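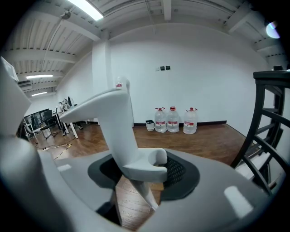 Brorkport is looking for a part-time household and supplies assistant for its shared house and workrooms. The job is keeping the common rooms stocked, clean and in order, so that the people who live and work there can get on with their day. A good part of it is physical. Drinking water is kept in large jugs, the clear ones with red caps that stand along the wall by the small white waste bin, and they have to be carried in, lined up off the walking path and swapped out when empty. The rest is floors, bins, shelves, laundry and a modest amount of paperwork.

Job title: Household and Supplies Assistant
Hours: 14 hours a week, mornings
Reports to: Urszula Bielecka, House Manager
Contract: one year, with a two-month trial period
Start: as soon as the right person is found

About the house

Brorkport is a three-story building with bedrooms on the top floor, workrooms on the middle floor and shared rooms at street level. Residents stay anywhere from a few weeks to a year. Most of them are on training placements with Plastisow or Tomaszewski, and a smaller number rent a desk only and go home at night. The ground floor has the kitchen, a dining room, a laundry room, a storeroom and the long room where the water is kept. The long room gets the most foot traffic in the building and needs attention every working day.

The person who held this job before, Thanakorn Yimyam, has moved to a full-time position on the maintenance side. He is still in the building and will spend the first two weeks working next to the new assistant.

What you will do

Water and drinks

Check the jugs at the start of each shift and move full ones forward. Empty jugs go to the storeroom with their caps on. The supplier, Farau, collects empties and drops off full ones at the side door once a week, before ten in the morning. You will sign for the delivery, check that the seals are whole and bring the jugs inside. There are two steps at the side door and no ramp. We have a hand truck with stair wheels, and you are expected to use it.

Refill tea, coffee, sugar and paper cups in the kitchen. Write down what is running low on the sheet inside the storeroom door.

Floors

The long room has a reddish-brown wood floor with a glossy finish. It is dry-mopped daily and damp-mopped twice a week with a well-wrung mop and the floor cleaner we supply. Do not use the kitchen cleaner on it. Drips around the water jugs should be wiped up when you see them. Jugs are lifted and set down, never dragged. The black baseboards are dusted every other week, and scuffs on the white wall are taken off with a soft damp cloth.

The kitchen and laundry room are tiled and are mopped every shift. Stairs and the upper hallways are cleaned by an outside company and are not part of this job.

Bins and recycling

Empty the small bins in the shared rooms, put in new liners and return each bin to its place. Sort the recycling that residents have left in the wrong container. The large bins go out to the curb twice a week and come back in the same day. Residents empty their own bedroom bins.

Laundry

Wash, dry and fold kitchen towels, cleaning cloths, and the sheets left by residents who have moved out. Current residents do their own washing. You will also clean the lint filters and wipe down the machines.

Storeroom

Put deliveries away on the day they arrive, with older stock in front. Keep the floor of the storeroom clear enough to get the hand truck through. Once a month you will go through the shelves with Grażyna Żak, who does our ordering, and compare what is there with the list. The first count takes most of a morning. After that it goes faster.

Room turnover

When a resident leaves, you will help get the bedroom ready for the next person: strip and make the bed, wipe out the drawers and wardrobe, check the lamp bulbs, and report anything broken or missing. Turnover days are known ahead of time. The busiest month is January, when several placements end and begin in the same week, and we will ask you for extra paid hours then if you can give them.

What we are looking for

You need to be able to:

lift and carry a full water jug a short distance, and push a loaded hand truck
be on your feet for most of a shift
start at 7:30 in the morning, reliably
read labels and delivery slips in English and write short, clear notes
work on your own without being checked on every hour

Experience in housekeeping, a hotel, a school, a hospital or a warehouse is useful. It is not required. Running a busy household for years counts as experience, and you should say so in your application. We can teach you how we care for the floor and how the stock list works.

Polish or Thai would be helpful with some of our residents, but neither is needed for the job. You do not need a driver's license.

Hours and days

The normal pattern is four shifts of three and a half hours, from 7:30 to 11:00. One of the four has to be the Farau delivery day. The other three can be settled with Urszula before you start and should then stay fairly steady from week to week. There is no evening work. Weekend work comes up only for room turnovers, is arranged at least two weeks ahead and can be turned down.

Pay and benefits

The position pays $1,072 a month before taxes for the regular hours. Extra hours are paid at one and a half times the regular rate. You will also receive:

paid vacation and sick leave in proportion to your hours
a yearly allowance of $369 for work shoes and clothing
breakfast in the dining room on the days you work
a locker and the use of the staff shower
a place to lock up a bicycle

Gloves, aprons, cleaning products and tools are supplied. There is no staff parking, and street parking is difficult after eight. The bus stop is across from the front entrance.

The trial period

In the first two weeks you will follow Thanakorn's routine and learn where everything goes. In weeks three and four you will work through the task sheet yourself and check in with Urszula at the end of each shift. After that the check-in is once a week. At the end of the second month you will sit down with her for half an hour and decide together whether to go on. Either side can end the arrangement during the trial with one week's notice.

Things to know before you apply

The building is lived in. People will be eating, talking and walking across the floor you are cleaning. Most of them are considerate and some will need reminding to put the wet-floor sign back where they found it. If a resident is rude to you, or keeps leaving a mess that goes beyond normal use, tell Urszula and she will deal with it. You are not expected to argue with residents.

You will have a key to the side door and the storeroom. Bedrooms are entered only on turnover days or when the resident has asked for something in writing.

There is one dog in the building, on the middle floor. It does not come into the kitchen or the storeroom.

The elevator stops at all three floors but is small. The hand truck fits. The hand truck and a person with a mop bucket do not.

How to apply

Send a short letter or email telling us:

your name and how to reach you
what work you have done, paid or unpaid, that is like this job
which mornings you can work
when you could start
the name of one person we can call who has seen you work

One page is plenty. A resume is welcome but you can leave it out. Please do not send copies of identity documents at this stage. If writing is difficult for you, call the office and ask for Bronisława Olszewski, who can take down your details over the phone. You can also stop in on any weekday between nine and noon and fill out a form at the front desk.

Applications close on 11 Jul 2023. Conversations with applicants will be held in the two weeks after that and take forty minutes or so, including a walk through the ground floor. Urszula Bielecka and Szymon Makowska will meet with you. There is no test, but you will be asked to try the hand truck on the side steps with a full jug on it, so wear closed shoes. We repay bus fare for everyone who comes in.

Everyone who applies will get an answer by phone or email, whether or not we invite them for a conversation. If you applied the last time this job was open, you are welcome to apply again.

Questions about the work itself should go to Urszula. Questions about pay, leave or the contract should go to Szymon. Both can be reached through the front desk at Brorkport during office hours.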